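Kanance Building, ground floor -- fire door and exit checklist
Checked February 17, 2020

Main entrance doors: close fully, no damage. OK.
Stair door, east: closer weak, door stops 20 mm short of the latch. Adjust.
Stair door, west: OK. Seal replaced in December.
Corridor to Rotadska store: pallets against the wall again -- moved during the visit. Recheck in 2 weeks.
Exit sign over rear door: lit. Battery test 30 minutes, passed.
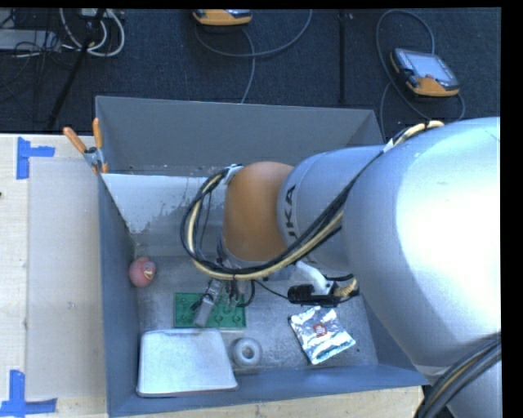
Can a fire door be wedged open for deliveries?
Only while someone stands at it, and the wedge goes back to the office afterwards.

Extinguishers: pins and tags in place. The one by the kitchen needs a new bracket.
Assembly point sign: faded, hard to read from the gate. Order from Durkora.
Log book: up to date except the last alarm test. Please fill in.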